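Wultico Cork Desk Mat, large: three stars, reluctantly

I bought the Wultico mat in August to stop my desk from sounding like a bowling alley. I type hard. My wife calls it "the hail." The desk is a secondhand thing with a hollow top, and every keystroke went down into it and came out somewhere near the kitchen.

The mat cost 63 dollars, a lot for bark. For that you get one sheet of cork, 32 inches wide, rolled up in a cardboard tube with a card telling you to let it relax overnight. Mine didn't care to relax. It spent 11 days with a dictionary on each corner, and the front left one still lifts a little when the heating comes on. I rest my wrist there, so we've reached an understanding.

Once it was flat I liked it more than I wanted to. The hail is down to a drizzle. A mug goes down without a clack, a dropped pen stays roughly where it fell, and the surface is warm under your arms in the morning, which my old glass one never was. I had the glass one for two winters and wore sleeves the whole time.
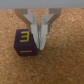 Small things also stay put, and I'd count that as the main selling point if I wrote the box copy. The box copy talks about "grounding your workspace" instead. It has a drawing of a leaf on it.

Now the complaints. Cork sheds. It isn't dramatic, but for the first few weeks I was brushing crumbs off my cuffs and blaming toast. An optical mouse works on it about as well as a shopping cart works on gravel, so I ended up putting a small cloth mouse pad on top of my expensive mat, and there's a whole corner of it I now never see. Writing on a single sheet of paper is hopeless unless you enjoy poking holes in your own checks.

Then there's coffee. The listing says "naturally stain resistant." I spilled half a cup on a Saturday, wiped it up inside a minute, and I still have a brown shape that looks like Ohio. I wrote to Wultico and got a reply from a Gillespie Semple, who was very polite and told me cork develops character. I asked if character was covered by the warranty. It is not.

My neighbor Tamara Cârstea has the Mullura felt one, which is cheaper and better with a mouse, but it collects cat hair like it's being paid to. She has one cat. I have 2. That settled it for me.

Would I buy it again? Probably, in the smaller size, and in the darker finish if they ever get it back in stock. Take a star off if you drink coffee. Put it back if you live with somebody who can hear you type.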